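Ticket 24: left arm stops in middle of sorting, gripper opens by itself

Category: Workshop builds > Robot arms > Solved (mostly)

Opened by: Mawuli Aryee
Build: Mushi, two-arm sorter for empty drink containers
Where: shared workshop, Ovitz
Status: closed, one point still open
Opened: 13/02/2025

Problem

The left arm stops during a sorting run. It picks the can from the table, lifts it, begins to turn toward the bins, and then the gripper opens and the can falls. After this the arm stays where it is. The control program says "lost tool" and waits. There is no crash, and the emergency stop is not pressed. If I restart the program, the arm works again for some time, and then it does the same.

I write everything down in this ticket because I tried many things and I do not want that another person in the workshop repeats them. Please excuse my English where it is not good.

What the build should do

Mushi takes empty cans and bottles from the table and puts them in fabric bins. One bin is for cans, one is for bottles, and one is for everything that the program does not know. The arms are bought second-hand. The fingers have soft green tips that I ordered separately. The sorting program is called Dikolau and is written by me and Nizar Mahasneh. It is not beautiful, but it did its work during the whole winter.

When it started

It started after I moved the cables. Before, the gripper cable was going loose from the wrist to the base, and it was catching on things. I put it into the black hose together with the camera cable and closed the ends with tape. The same evening I also changed the gripper speed and installed a new version of Dikolau. I know that this is a bad habit. Three changes in one evening, and then you do not know which one to blame.

Step 1. Return to the old version of Dikolau

I went back to the version from before. I ran 30 cans. The arm dropped 7 of them. So the new version is not guilty, or not alone guilty.

I left the old version installed for all the next steps, so that one thing at least stays the same.

Step 2. Gripper speed and force

I put the speed back to the old value. No difference. Then I put the force higher, because Nizar thought that perhaps the can slides and the program sees an empty gripper. With more force the cans became flat in the middle, and the arm still stopped. I put the force back. I should have read the message better. "Lost tool" is not the same as "nothing in gripper". The first one means that the arm cannot speak with the gripper at all. The second one has its own message, and we never got it.

Step 3. Power supply

I measured the voltage at the gripper plug while the arm was standing still. It was 24 V, as it should be. I measured again while the gripper was closing and it was still good. I was happy with this result and I crossed out the power supply from my list. Please remember this for step 6.

Step 4. Changing the arms

Nizar had the idea to exchange the two grippers. We took the gripper from the left arm and mounted it on the right arm, and the opposite. If the fault moves, the gripper is bad. If it stays, it is the arm or the cable.

The fault stayed on the left. We ran 30 cans on the right arm with the "bad" gripper and it did not drop one. So the gripper is healthy.

A note for people who want to do the same: the bolts on the wrist are small and easy to damage. Use the key from the drawer marked Brullel and not the multi-tool. Tighten them in a cross order. After the exchange you must also tell the program which gripper is where, or it will open the wrong one. I forgot this and lost one hour.

Step 5. Log file

I made the program write one line every time when it speaks with the gripper. Here are the lines around one failure, shortened:

grip left: close, ok
arm left: lift, ok
grip left: status, ok
arm left: turn joint 6, started
grip left: status, no answer
grip left: status, no answer
grip left: status, no answer
LOST TOOL, waiting for user

I collected 15 failures like this. In all of them the last command was a turn of joint 6, which is the last joint before the gripper. Never during lift, never during the way down. When the turn was small, there was no failure. When it was large and in the direction of the bins, there was a failure often, but not always.

After this I was almost sure that it is the cable.

Step 6. Measuring while moving

I repeated the voltage measurement of step 3, but this time with the arm turning slowly. We fixed the test wires with tape, and I stood outside the reach of the arm with the emergency stop in my hand. Nizar moved joint 6 by small steps from the control panel.

Near the end of the turn the voltage jumped down to zero, came back, and jumped again. When he turned back, it was good. So in step 3 my measurement was correct but useless, because the arm was standing still in a good position.

Step 7. Opening the hose

We cut the power, waited, and took off the tape. Inside the hose, near the wrist, the gripper cable was pulled completely tight. I had cut the hose a little too short, and I had also fixed the cable at both ends. With every turn of the joint, the plug was pulled to one side. One contact in the plug was bent, and the insulation of the brown wire was broken where it enters the plug.

The gripper opening by itself is also explained by this. When our gripper loses power for a short moment and gets it back, it starts from the beginning and goes to its start position, and the start position is open. I had thought that it was a command from the program. It was not.

Solution

1. New plug on the gripper cable, with a proper clamp for the cable so that the contacts carry no load.
2. Longer hose, which makes a wide loop at the side of the arm. It looks less tidy than before, but it needs this space.
3. The cable is fixed only at the base end. At the wrist end it can slide inside the hose.
4. In Dikolau, joint 6 now has a limit. If the turn would be too large, the arm goes the other way.
5. When the program sees "lost tool", it now tries to connect again only after a person confirms. Before, it was possible to restart without looking at the arm, and I do not like this.

After the repair we ran 30 cans on the left arm, with turns to the bin in both directions. No failure. Then we installed the new version of Dikolau again and made another 30. No failure.

Still open

The right arm has the same short hose, because I made both on the same evening. It does not fail now, but its turn is smaller. I will change it in April when the next hose order comes. Until then please do not raise the joint 6 limit on the right arm, even if the program permits it.

Also, a crushed can is sometimes not recognized and goes to the bin for unknown things. It is a different problem and it will get its own ticket.

What I would do in a different way

I would change one thing in one evening. I would move the arm by hand through its full range before closing the hose with tape. And I would measure in movement from the beginning. Nizar said this on the first day, and I answered that the voltage is fine.

If you have a similar message on a similar arm, start with step 6. It needs two people, but it is quick. The steps before it cost us several evenings.

Comments

pelle_k: Thank you for the log. I have the same "opens by itself" problem on a much smaller arm and I was looking in my code for two weeks. Will check the plug tonight.

Nizar Mahasneh: For the record, I did say it only one time and not very loud. The limit for joint 6 is in the settings file now, no need to change the code.

tinsnips: Did you think about a spiral cable for the last part? We use one on our pen plotter and it takes the twist very well.

Mawuli Aryee: Yes, we looked at it. The one I found was too stiff when it was stretched, and it pulled on the wrist. If you have a softer one, please write me the type.

pelle_k: Back again. It was a bent contact, same as yours. Thanks!

Mawuli Aryee: Very good to hear. I close the ticket now. The hose for the right arm stays on the workshop list under Mushi, and whoever places the April order, please take the wider size and two spare plugs. 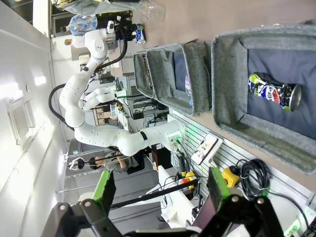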